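Chapter 7
Seats, Stands and Supports

7.1 Introduction

Many everyday objects cannot stand in the position in which they are used. A funnel must be held with its wide end up. A round-bottomed bowl rolls until its heaviest part is lowest. For such objects a second part, the support, takes the weight and fixes the angle. This chapter deals with supports that carry a single object by gravity alone, without clamps, screws or glue. Clamped supports are treated in Chapter 8.

Three terms are used throughout. The seat is the surface of the support that touches the object. The foot is the surface that touches the table or floor. The column is whatever lies between them. In a short support the column may be so low that seat and foot belong to one solid piece.

7.2 Contact at the Seat

An object placed in a seat touches it at a few high spots first. If the seat is rigid and the object is rigid, three such spots are enough to carry the load, and any further contact depends on how closely the two shapes match. A ring-shaped seat cut at a slope gives a line of contact in theory. In practice the line is broken, and the object rests on short arcs of it.

The depth of the seat sets how far the object can lean before it leaves the support. A shallow seat allows easy removal but little lean. A deep seat holds well, though a tapered object pressed into it may wedge. The wedging angle for common pairs of materials is given in Table 7.3 at the end of the chapter.

A tilted object is not necessarily an unstable one. The test is whether a vertical line through the common center of mass of object and support passes inside the outline of the foot. The outline of a round foot is a circle, so the margin against tipping depends on the direction of lean only when the center of mass is off the axis. 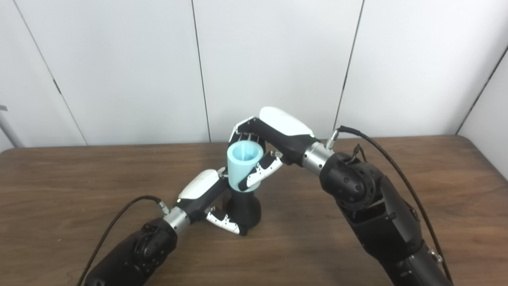
7.3 The Foot and the Table

The foot carries the combined weight of the support and the object. Take a support of 900 grams holding an object of 104 grams. The load on the table is then 1,004 grams, but the share of the object in tipping is larger than its share in weight, as it sits higher. Raising the seat by 10 millimeters raises the object by the same amount and leaves the foot unchanged.

A broad foot is made slightly hollow underneath so that it bears on its rim. A flat foot rocks on any high spot near its middle -- a fault often blamed on the table. The Notau method of measuring rock, described in Section 7.5, separates the two causes by turning the support a quarter turn and repeating the reading.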